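Clearing off the white table

11 May 2018
Posted by Valbona Živković

I have been putting off the white table since the middle of April. It stands against the wall in the back room and it's the place where everything small ends up. Pens, receipts, fruit, the mail, batteries that may or may not be dead. Last time I wrote about the shelves, and a couple of you asked how the table was going. It wasn't going.

So I set aside an evening and started over. I took every single thing off, put it all on the floor on an old sheet, and wiped the top down with dish soap and warm water. The ink spots near the front took baking soda and a fair amount of rubbing. One is still there if you know where to look.

The rule I gave myself was that a thing could only go back up if I had used it in the past month. Slavica Kneževič, who lives downstairs and has seen this table at its worst, thought a month was too generous and said a week. I stayed with a month. I have a box for the rest, an old shipping carton with 1412 written on the side in marker. I don't remember what the number was for, but it makes the box easy to find in the closet.

Pens were the biggest job. I tried each one on the back of an envelope and threw out the ones that skipped. Eight went in the trash. The good ones are going in the mesh holder, which I got at Wotia when they were closing out the office aisle. I like the mesh because dust falls through it and you can knock it out over the sink. A solid cup gets a layer of gray fluff and pencil shavings in the bottom and you never clean it. 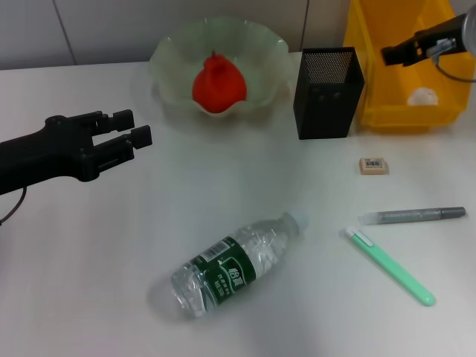 The glass bowl was harder to decide on. It's green with a wavy edge and it belonged to my aunt, and for years I kept it in the kitchen cabinet, where it did no good to anyone. Slavica says a bowl on a desk fills up with paper clips within two days. She may be right. For now the plan is fruit only, and if I find a paper clip in it I'm moving it back to the kitchen.

The yellow bin is for the in-between things – tape, sticky notes, the charger for the old phone. I wanted one with a divider and raised sides so nothing would roll out of it. I looked at a wooden one from Drovero first, but it was too deep for the table and cost more than I wanted to spend. Plastic is fine. It can be rinsed out.

I still haven't figured out what to do with erasers. I own too many for someone who mostly writes in pen. I kept one for the crossword and put the others in the box. The glitter marker is the only thing that broke the one-month rule. I use it on birthday cards and there wasn't a birthday in April, but there are two in June, so it stays. The mint-green pen is the one I use every day for the grocery list, and it will probably never see the inside of a holder.

The whole job took around 2 hours, counting the time I spent reading old receipts. I found the warranty card for the kettle, which I had already told the store I didn't have.

Next up is the drawer under the microwave. Before that I need to get the box into the closet, and there's a vacuum cleaner in the way. If anyone has a good way to store batteries so the new ones don't get mixed up with the old ones, leave it in the comments. Slavica uses an egg carton, but we don't go through that many eggs.

Contact | © 2018 Valbona Živković | Back to top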